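Tabletop Arrangement, Evening Section
Handout 4: Cloth, dark glass, and flowers that never wilt
Room 133
Notes by Afroza Selvanayagam

Last time we got as far as the cloth and ran out of time just when it was getting good, so I'm starting there again. Bring your sketch from Handout 3. If you lost it, draw a new one before you touch anything, even if it's only a rectangle and three blobs.

1. The cloth

Dark red is a wonderful color to work on and I will defend it all term. White daisies jump off it. Yellow looks like it has been plugged in. Pinks hold up better than you'd expect, as long as they have some green next to them. The one thing it swallows is anything dark, so a navy bottle or a deep purple bloom needs something pale behind it or a light falling on one edge.

Getting it flat:

Lay the cloth over the table with the long side toward you and let the front drop hang longer than the back. Start smoothing from the middle and push outward with the sides of your hands. Fingertips leave tracks, especially on anything with a nap. Walk around and look at it from the far side before you decide you're done. Then tuck the corners. If you're using the 46-inch square from the supply closet, turn it on the diagonal for the small tables and leave it straight for everything else.

Please don't iron on the table. Getsemaní Jaramillo tried it in June with the old Rekmont steamer and we still have the mark.

2. The window behind you

Half the class treats the window as a blank wall. After sunset it becomes the busiest thing in the room! The pane turns dark, every ceiling light shows up in it as a streak or a bright oval, and the furniture behind you comes along too, all in dim gray and olive. With the red cloth running right up close to the glass you have two strong areas side by side, and your arrangement has to live between them.
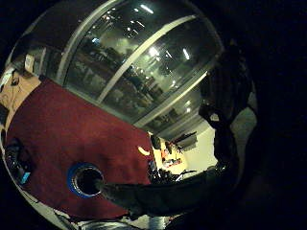
Crescencio Orozco wanted to know why we don't just hang a sheet over the glass and be done with it, seeing as a plain backdrop makes every flower look better and you don't have to think about lights at all.

Fair point, and for a photograph in a catalog I'd do the same. For a table that people will walk past and sit beside, I want you to learn to use the dark. A sheet flattens everything. Dark glass gives you depth for free, and light-colored petals look fantastic against it. What you do need is to know where the lights land. So: crouch until your eyes are level with where a seated person's eyes would be, and note where the brightest reflection falls. Place your tallest stem to one side of it. Then stand up and check again, because the lights will have moved. Pick the seated view if you have to choose.

Higinio Ochoa's trick from the last section is worth stealing. He holds up a pencil at the spot where he wants the top of the bouquet, closes one eye, and shifts from foot to foot. Two minutes, and he never has to redo the base.

3. Artificial flowers

I love them. I came to them late and rather snobbishly, and now I have a closet full. For learning, nothing beats them. You can pull the same bunch apart over and over and the stems forgive you.

Work in this order, at least for the first few tries.

Greens first. Bend every leaf by hand, and I mean every leaf. They come out of the box pressed flat and they look it. Curl the tips down a little and turn some of them to show their backs.

Then the large blooms, grouped to one side. Big red flowers on the left, say, with nothing their size on the right. Resist the urge to balance them with a twin. The Hamdan pattern sheets (the stapled ones with the coffee ring on the cover) show a symmetrical fan on nearly every page, and it's a perfectly good fan, but you'll be bored of it by the second evening.

Next the middle sizes. Daisies are my favorite here because the yellow centers link up with any other yellow you have, and yellow roses next to white daisies is one of those combinations that cheers up a whole table. Small pink and purple blossoms go in last, in the gaps, at different heights.

Try it close to the window with the flowers at the back edge of the table and something tall and quiet farther forward. A dark blue bottle does nicely. Add a few ordinary things from the snack shelf, too, the flat and the bright: a slim box lying on the cloth, a bit of banana yellow peeking out to pick up the roses. Everyday items keep an arrangement from getting stiff.

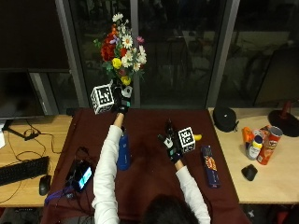 Height is where most people go timid. Let the stems rise! A bouquet near the back of a table can stand well above whatever is in front of it and still feel settled, provided the base is firm. Squeeze the stems together low down and turn the bunch a quarter turn at a time, looking at each side before moving on. When you find the side you like, mark the stems with a twist of green wire so you can find it again.

A word on bottles. Tall ones go down easily on soft cloth. Set the bottle, press straight down, let go, and only then adjust the fabric at its foot. Emmanuel Were asked me whether an empty bottle or a full one is better. Full, if you can. The Gitero ones in the closet have sand in them already, so lift those with two hands.

4. For next session

Do one arrangement at home with five kinds of things on a colored cloth. Only one kind may be flowers. Put it in front of a window and draw it twice, in daylight and after dark, from the same chair.

Write a few lines underneath about what the glass did. Did it help your tallest piece or fight with it? Which color disappeared first?

Borrowing: the Skavetti stems are in the drawer marked 617, sorted by color, and I'd be so grateful if they came back that way. Cloths go on the rail, not in the drawer. Sign the sheet by the door.

Reading: the chapter on backgrounds, skip the part about candles. We'll do candles properly in Handout 6, with the fruit.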